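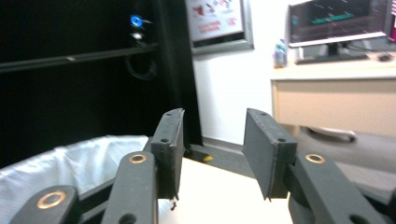
Kulap Wongsuwan told me the bin had to come before any of the furniture, and that she'd have put it in the middle of the room if people would stop walking into it. "You sit down somewhere new and what's the first thing you have in your hand? Trash. A receipt, a tissue, the little paper strip off an envelope. So where does it go?"

It goes in the bin, with a white bag over the rim. We'd been talking for maybe four minutes and I had already written down more about garbage than I expected to for the whole piece.

I'd gone over to see the workroom at Omorent because a friend of mine rents a desk there and won't stop talking about it (you know how people get about a good coffee place? like that, but about a table). The room is 431 square feet, up one flight, over a shop that sells blinds. Kulap has been looking after it for 11 years, first for the people who had the lease before and now for herself. She'd moved half of it around in February and was still deciding whether she liked it.

So did she?

"Parts," she said. "The tabletops, yes. I wanted pale. We used to have these very dark ones, really handsome, and every single thing you put on them disappeared. Black pen, gone. Your glasses, gone. People would leave and call me an hour later." Pale shows dirt, of course, and I said so, and she gave me a look like I'd finally caught up. She wants it to show dirt. If you can see a crumb, you wipe up the crumb.

We went over to the big black cabinet next, and she was a bit less proud of that one. It's glossy, so it gets dusty in a way you can spot from the stairs, and it came with the lease, and it weighs as much as a car. Kwame Agyeman offered her 50 dollars for it once and then took the offer back when he tried to lift a corner. What she does like is that it gives the cables somewhere to be. There's a black one hanging in a coil on it, and I told her I have never in my life gotten a cable to hang like that.

"You're wrapping it around your elbow," she said.

I was! I do! How did she know?

"Everybody does. Then it's twisted and it fights you. Make the loop in your hand, the size of a dinner plate, and let it turn the way it wants to. Hang it up right away. If you put it down on the table first you've lost."

The blue light on the cabinet stays on all the time, she said, and one of the evening people asked her to put tape over it. She hasn't. She uses it to find the cabinet in the dark when she's locking up and has already hit the switch, which I thought was a pretty good argument, although Kwame (he was at the far table the whole time, listening and pretending he wasn't) said a person could also just turn the lights off last.

I asked about rules. Every shared room I've been in has a sheet of paper taped up somewhere with a lot of capital letters on it. Kulap had one for years. It was two pages by the end. She took it down when she noticed that she'd been adding lines about one man and his soup, and he'd already moved to Mavalero by then.

"Now I have a book," she said, and got it out to show me. It's a plain notebook, the fourth one, and anybody who finds something out of place or broken or missing writes a line in it. She numbers them. The last line was number 1127, and it said the scissors were back. I flipped through for a while. Someone named Nevo had written "who keeps turning the chair?" and under it someone else had written "which chair," and that was the end of that. Lots of lines about the window. A surprising number about tape.

"I don't read it to catch people," Kulap said. "I read it for what comes up again. If the tape is in the wrong place nine times, then the tape is right and I'm wrong. That's where the tape lives now."

I love this and I've since tried it at home with the can opener. It lives by the toaster. Fine.

We sat down for the second half, with tea, at her end of the room, and I asked what she'd tell somebody setting up a table for other people to work at. I figured she'd say lighting, or chairs. She said to put out less. One container for the small stuff, round so there's no corner for things to get stuck in, and mesh so you can see in without tipping it over. No trays. She's very down on trays! A tray, in her opinion, is a place to put things you've decided never to deal with, and I didn't mention the three I have at home.

And then leave the rest of the wood alone, which she admits is the hard part. A bare tabletop makes people want to set something on it. She's done it herself, a plant, then a second plant to go with the plant. Both of them went to her sister.

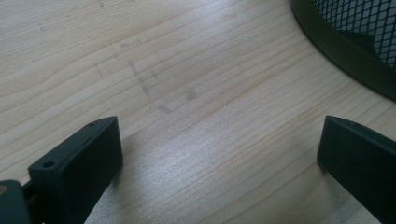 Etornam Kyei says you should leave marks like that be, a worktable is supposed to look worked on, and he'd sooner have a smudge than a shine. Kulap doesn't go along with him. They've been having this argument on and off for a long time, and as far as I could tell they both enjoy it very much.

"He'd let it go gray," she said. "It's a pale wood. It takes everything, pencil, newsprint, the bottom of your bag. I don't mind a mark from today. I mind a mark from last month."

So how does she get them off? I was hoping for a product, to be honest with you, something I could go buy. She starts with a plain white eraser, the kind kids have, and goes along the grain. Small strokes, no pressing. Then a dry cloth. If that doesn't do it, a cloth that's been wrung out until it barely feels damp, then the dry one again right behind it. She never sprays anything on the wood itself. I-hsuan Yau once used a scrubbing pad on one of the other tables and took off the mark plus a patch of finish the size of a hand, and now that's the table where they keep the printer.

"It's a good spot for a printer," Kwame said from across the room.

The other thing she does is look at the table from the side, low down, with the light coming across it. From above she'll think it's clean and then she crouches and there's half a day of fingerprints. She made me try it. I crouched. I saw my own elbow print from the tea and got handed the cloth, so yes, I cleaned the table at my own interview.

She doesn't do it every day, which was a relief to hear. Bins every evening, a new bag over the rim before she goes so the morning people don't have to hunt for one. Tables twice a week. The floor by the cabinet whenever she can stand it, as little things end up down there and it's a pain to bend for them. Once a month she empties every container completely and tests the pens on the back of an envelope. Kojo Essien used to help with that and apparently had strong feelings about which pens deserved another chance.

I asked if she ever gets sick of it, picking up after people who are old enough to do it themselves. She thought about that one for longer than anything else I'd asked.

"Sometimes with the cups," she said. "Not with the tables. I like a table when it's ready for somebody. I come in, it's early, I put my bag on the chair and not on the table, and I just look at it for a minute. Then Kwame comes in and puts his bag on it."

"On my half," said Kwame.

Omorent has two desks open at the moment, one by the window and one beside the printer. Kulap would like it known that the window one sticks in wet weather, the window that is, and that it's in the book.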